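Putileo PG-2 parallel gripper – bench kit and comparison notes

Part no. 945-PG2
Supplied by Zesar, Brornport
Status: in stock, ships in pairs or singly

The PG-2 is a two-finger parallel gripper for light table-top arms. It takes the same four-bolt wrist plate as the older PG-1, so most people who already own a Putileo arm can swap it over without new hardware. We sell it on its own, as a left and right pair, or as part of the two-arm bench kit.

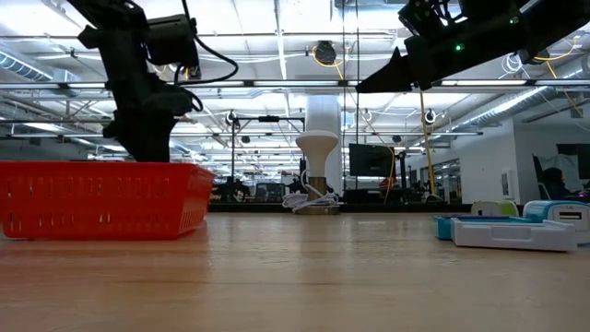

Brornport, 24/03/2021

We get asked a lot which fingers to order, so we put the two sets through the same jobs. Mei-kuen Lu set up the tasks and Kwan-ho Tsang drove the arms. The work was ordinary handling: reaching over the side of a plastic basket, picking up small blocks, and passing an item from one gripper to the other. We did not test heavy loads, and the PG-2 should not be bought for them.

Baskets are harder on a gripper than they look. The fingers have to go down inside the rim while the housing stays above it, and a wide housing will catch the side before the tips reach anything. The narrow fingers gave Kwan-ho more room to come in at an angle. With the wide plates he had to line up square to the basket first, which slowed him down but gave a firmer hold on flat-sided pieces.

What comes in the box

Gripper body with motor, one
Finger set, wide plate or narrow tip (choose when ordering)
Wrist plate and four bolts
Cable, 945 mm
Hex key
Printed setup sheet

Specifications

Weight without fingers: 338 g
Height, wrist plate to body face: 313 mm with adaptor fitted
Finger material: nylon, matte black
Supply: 24 V DC
Control: serial, same command set as PG-1
Warranty: 15 months

Choosing fingers 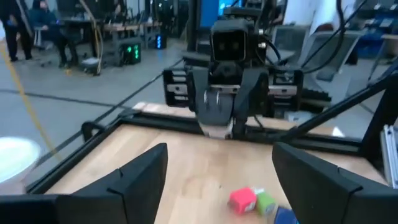 Wide plates are the better choice if your parts are mostly square. They spread the grip over more of the face, and a small error in position matters less. The drawback shows up when parts sit close together. Kwan-ho had a red-pink cube and a light green one touching each other between the open fingers, with a dark blue block beside the green, and a layout like that leaves very little space to get a plate down next to the piece you want. He tended to nudge the neighbour aside first and then close. If your bins or trays are always crowded, order the narrow tips.

Narrow tips reach into tight spots and are easier to see past with a wrist camera. They will turn a round part if you grip it off centre. Nadège Pons, who looks after returns and spares, suggests adding the rubber sleeves (sold separately) for anything smooth.

Both sets fit the same slide carriers. Changing over means undoing two screws per finger. Run the homing command afterwards or the gripper will report the wrong opening.

Using two grippers together

For handovers we recommend one set of each, with the wide plates on the giving side. The receiving gripper needs somewhere to take hold, and narrow tips can get in beside the plates. Start slowly. Set the closing force low on both arms, and have the giving gripper open only after the other has stopped moving. 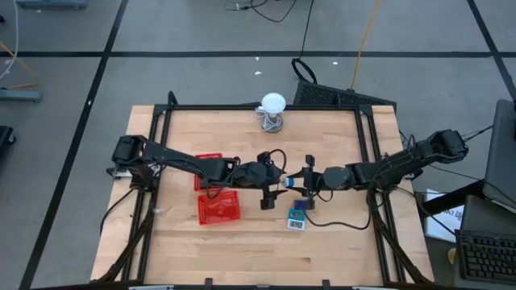

Both arms meeting over the middle of the bench with a small white and blue cylindrical object between the fingertips.

Mount the arms on opposite rails of the frame if you can. They then meet over the centre of the table, and neither has to reach across the other's base. Leave a generous loop in each cable so it doesn't pull at full stretch, but check that the loop can't snag on baskets or trays. Cable clips are in the spares list.

Controller notes

The Tu controller runs two PG-2 units from one box. Older single-channel controllers will also work, one per gripper, though you will need to handle the timing between them yourself. Ming-te Yu noticed a short lag on the second channel with the original firmware. Please install the October update before trying handovers.

Known limits

Not sealed against dust or liquids
No force reading at the fingertip, motor current only
Fingers are not interchangeable with other makers' parts

Spares

Wide plate fingers, pair
Narrow tip fingers, pair
Rubber sleeves, pack
Cable clips, pack
Wrist adaptor, PG-1 to PG-2

For bench kit quotes, tell us the colour and size of your table frame and which controller you have. Orders from schools are billed at the end of the month.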